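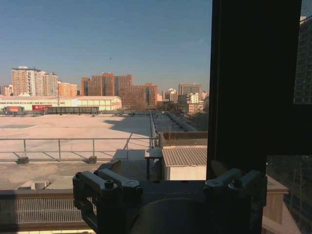 Evergreen huckleberry seed is tiny, and most of what I read before starting this project made it sound almost impossible to grow at home. I wanted to find out if a beginner could do it with a spray bottle, a few trays and a lot of patience. The natural home of this shrub is the damp, shady edge of a conifer forest, and a wide city rooftop in full sun under a clear blue sky is pretty much the opposite of that! So the main question became: can seedlings get a decent start far away from the woods, if we copy the forest conditions they care about most?

Seed and soil

The berries came from two hedgerows, one at Homstead and one at Nestberg. I mashed them in water, let the pulp float off and dried the seed on coffee filters (the stains never came out of my desk). Cinzia Cocco, my project adviser, showed me how to sort the plump seeds from the flat ones under a hand lens, and after that I got much faster at it.

In all I sowed 1,000 seeds, 200 to a tray in five trays. The mix was peat and fine bark, slightly sour, with no fertilizer. Seeds went right on the surface and were pressed in with the back of a spoon. They need light to sprout, so I left them uncovered.

Treatments

Tray A: straight to room temperature
Tray B: 30 days cold, then room temperature
Tray C: 60 days cold, then room temperature
Tray D: 90 days cold, then room temperature
Tray E: warm days and cool nights, no cold period

All trays were misted in the morning and again at 6 p.m. Direct sun dried the surface too fast, so I kept them in filtered light. A thin layer of chopped moss around the rim helped a lot — I only added it in the second week and wish I had done it on day one. 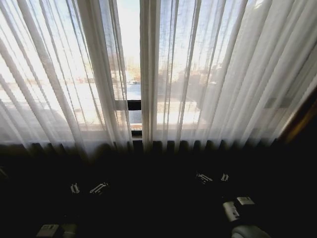 What came up

Tray E won, and I did not expect that. The first green dots showed in week four, and by July it had more seedlings than trays A and B put together. Tray D was second. Tray A did almost nothing for two months and then surprised me with a small late flush.

The Homstead seed sprouted more evenly than the Nestberg seed, but I mixed both lots in trays B and C before I thought to label them, so I can only compare them in the other three. Next time I would keep every lot separate from the start and add a tray with cold first and then warm days and cool nights. The strongest seedlings are now in four-inch pots, and they already have that shiny, leathery leaf — I check on them every morning before class.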